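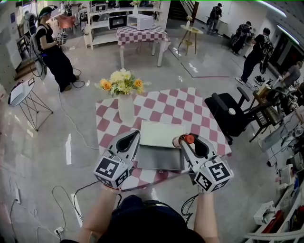 Mesdames, Messieurs, chers collègues,

La coordination du projet Fumico a pris connaissance des observations transmises sur cette liste par l'équipe de Wemham au sujet du protocole de collecte des démonstrations à deux mains. Elles portent pour l'essentiel sur la définition d'un début et d'une fin d'épisode, sur le traitement des prises inclinées et sur l'annotation des objets plats. Le deuxième point appelle la réponse la plus détaillée. Lorsqu'un flacon est tenu presque couché au bout de la pince droite, le bouchon orangé tourné vers la droite, au-dessus du bord d'un objet plat ouvert sur la table, l'épisode est recevable au même titre qu'une prise verticale. L'inclinaison ne constitue pas un défaut de la démonstration et ne doit entraîner ni rejet, ni reprise immédiate par l'opérateur. Il est rappelé que le modèle doit être exposé à la diversité des saisies telles qu'elles se présentent dans l'exécution ordinaire d'une tâche domestique.

Les réponses aux autres points figurent à la suite du message initial, reproduit ci-dessous pour la commodité des destinataires qui n'étaient pas encore inscrits à la liste au moment de son envoi.

Le message de l'équipe de Wemham indiquait :

> Bonjour à toutes et à tous,
>
> À l'issue de la première série de collecte, nous souhaitons soumettre à la coordination trois difficultés rencontrées dans l'application du protocole.
>
> 1. La consigne actuelle fait débuter l'épisode « au premier mouvement des pinces ». Or les opérateurs ajustent fréquemment leur position avant d'entreprendre la tâche, et deux annotateurs travaillant sur le même enregistrement ne retiennent pas toujours le même instant. Sur 165 épisodes relus en double, 12 présentent un désaccord suffisant pour que la segmentation automatique échoue. Nous demandons une définition qui s'appuie sur l'objet et non sur la main.
>
> 2. Le formulaire de contrôle comporte une case « prise non conforme » sans en préciser le contenu. Certains relecteurs y rangent toute prise dans laquelle l'objet n'est pas tenu à la verticale. D'autres la réservent aux chutes. Les statistiques par site ne sont donc pas comparables en l'état.
>
> 3. Les objets plats et articulés (étuis, ordinateurs portables, boîtes à rabat) sont annotés tantôt comme support, tantôt comme objet manipulé, parfois les deux à l'intérieur d'un même épisode. Le vocabulaire Cakine prévoit les deux étiquettes mais n'indique pas laquelle l'emporte.
>
> Par ailleurs, nous voudrions savoir si la présence d'autres personnes à l'arrière-plan doit conduire à écarter un enregistrement. La salle étant partagée entre plusieurs postes, la question se pose pour une part importante du corpus.
>
> Avec nos remerciements,
> L'équipe de collecte, site de Wemham

Réponse au point 1. La demande est acceptée. À compter de la présente révision, le début de l'épisode correspond à la dernière image précédant le premier contact entre une mâchoire et un objet désigné par la tâche. La fin correspond à la première image où toutes les mâchoires sont ouvertes et les objets désignés immobiles. Les mouvements d'approche antérieurs restent enregistrés, mais ils sont versés dans un segment distinct, intitulé « approche », que les équipes d'apprentissage demeurent libres d'utiliser. Les 12 épisodes litigieux seront repris selon cette définition par le site qui les a produits. Il n'est pas demandé de reprendre les autres.

Réponse au point 2. La case « prise non conforme » est supprimée. Elle est remplacée par deux champs : « perte de l'objet », à renseigner par oui ou par non, et « orientation à la prise », qui admet les valeurs droite, inclinée, couchée et indéterminée. Seul le premier champ peut motiver un rejet, et encore uniquement lorsque la fiche de tâche ne prévoit pas de reprise en main. Les épisodes comportant une perte suivie d'une nouvelle saisie réussie sont conservés et signalés comme tels ; ils ont une valeur propre pour l'apprentissage des corrections.

Réponse au point 3. L'étiquette est attribuée par rapport à la fiche de tâche et demeure constante pendant tout l'épisode. Un objet plat que la fiche demande d'ouvrir, de fermer ou de déplacer est un objet manipulé, même s'il sert un moment de surface de pose. Dans tous les autres cas, il est annoté comme support. L'état ouvert ou fermé est consigné séparément, au début et à la fin. Si le relecteur ne peut identifier l'objet avec certitude, il emploie l'étiquette générique « objet plat articulé » et s'abstient de choisir un terme plus précis.

S'agissant de l'arrière-plan, la présence d'autres opérateurs ou d'autres postes n'est pas un motif d'exclusion. Les conditions habituelles demeurent applicables : consentement écrit de toute personne présente dans la salle et floutage des visages avant tout transfert hors du site. Les nappes, bouquets et petits meubles disposés dans l'espace de travail peuvent varier d'une séance à l'autre. Leur disposition n'a pas à être normalisée, à la condition que les marqueurs des deux pinces restent lisibles pendant la manipulation. Un masquage bref de l'une des faces est toléré si une autre face du même boîtier demeure visible.

Concernant le calendrier, la révision du protocole entre en vigueur le 1er octobre 2018. Les lots déposés sur le serveur Tam antérieurement à cette date restent soumis à l'ancienne définition et porteront la mention correspondante dans leur fichier d'accompagnement. Le volume attendu pour le prochain dépôt est inchangé, à savoir 2 000 épisodes, tous sites confondus, répartis sur 14 fiches de tâche. Les lots collectés en juillet n'entrent pas dans ce décompte.

Les sites sont invités à accuser réception du présent message sur la liste et à préciser, le cas échéant, les fiches de tâche pour lesquelles la nouvelle définition de la fin d'épisode soulèverait une difficulté. Le cas des tâches de rangement dans un contenant fermé, où l'immobilité de l'objet ne peut être constatée visuellement, est déjà identifié et fera l'objet d'une note séparée.

Le formulaire de contrôle mis à jour est disponible dans le répertoire commun, sous le même nom que le précédent. Il convient de supprimer les copies locales de l'ancienne version.

Veuillez agréer, Mesdames, Messieurs, l'expression de nos salutations distinguées.

La coordination de la collecte
Projet Fumico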